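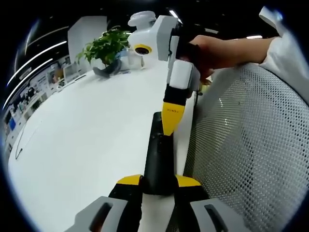 Tempo de leitura: 2 min

Já existe robô que arrume a mesa sozinho?

Ekrem Ağca
Sábado, 15 de agosto de 2026

Pergunta de quem já comprou tralha demais. Tenho uma oficina pequena de conserto de luminárias e todo fim de tarde a bancada parece um bazar depois do terremoto: fios, barras, parafusos, a caneca de ontem. Em fevereiro gastei 500 numa base giratória motorizada da Plendale que prometia "organização automática". Ela gira. Organizar, deixa comigo.

Agora um fornecedor jura que a linha Tatlı pega objetos soltos, separa e guarda, e que no ano que vem faz isso também na cozinha. Minha mulher já perguntou se lava panela. Alguém usa uma coisa dessas no dia a dia, fora de vídeo de propaganda? Para pegar peça comprida, reta e lisa, sempre do mesmo tipo, serve? E para o resto da bagunça?

Hatice Güneş
Resposta marcada como útil por 74 pessoas

Depende muito do que você chama de arrumar. Trabalhei 2 anos na montagem da Emirley, em Zustavcombe, com um braço que tirava barras de uma bandeja e punha numa caixa. Com a bandeja sempre no mesmo lugar, era um funcionário exemplar, que nem pedia café. No dia em que alguém empurrou a bandeja quatro dedos para o lado, ele passou a manhã inteira pegando ar com toda a convicção. 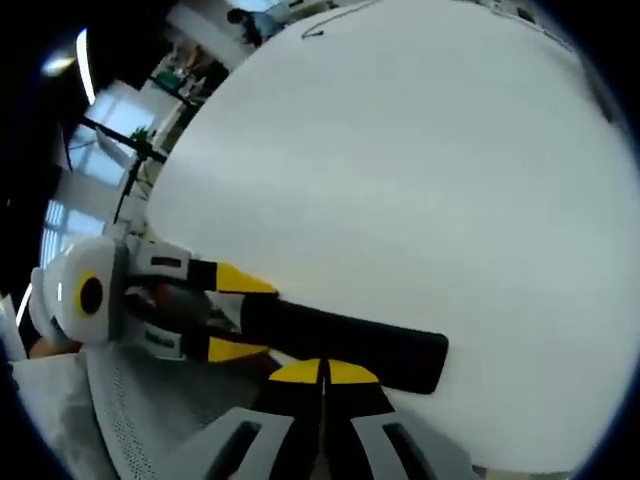

O ponto que o vendedor costuma pular é a diferença entre segurar e arrumar. Segurar, hoje, muita garra segura, e as de dois dedos são baratas e aguentam bem o tranco. Um bloco preto, comprido e fosco sobre um tampo branco e liso, como o da foto, é quase um presente: contrasta com o fundo, tem lados retos e sobra espaço em volta para os dedos chegarem. Repare que ele está preso por uma ponta e o resto fica todo para fora. Peça leve, tudo bem; peça pesada pega assim quer girar na garra, e é aí que convém pegar mais perto do meio. Já o fio preto fininho lá no fundo da mesa é outra conversa. Fio não tem lado certo, muda de forma quando você encosta, e cada tentativa deixa o problema um pouco diferente do anterior. Meu braço exemplar não teria chance.

Para a sua oficina, então: barras iguais numa bandeja fixa, sim, vale testar. Peça ao fornecedor uma demonstração com as SUAS peças, jogadas de qualquer jeito, e conte 80 tentativas seguidas. Se ele só quiser mostrar as dez primeiras, guarde a carteira. Bazar depois do terremoto, por enquanto, é serviço para gente — de preferência gente que não jogue fora o parafuso que faltava.

E panela não. Diga à sua mulher que sinto muito.

bancada_torta

tive um aspirador robô e ele comeu o cadarço do meu tênis. não compra

Ekrem Ağca

Obrigado, Hatice. Pedi a demonstração com as 80 tentativas e o fornecedor ficou de "ver a agenda". Quanto ao aspirador, o meu também tem um histórico com cadarços. Se alguém quiser uma base giratória quase nova, faço preço.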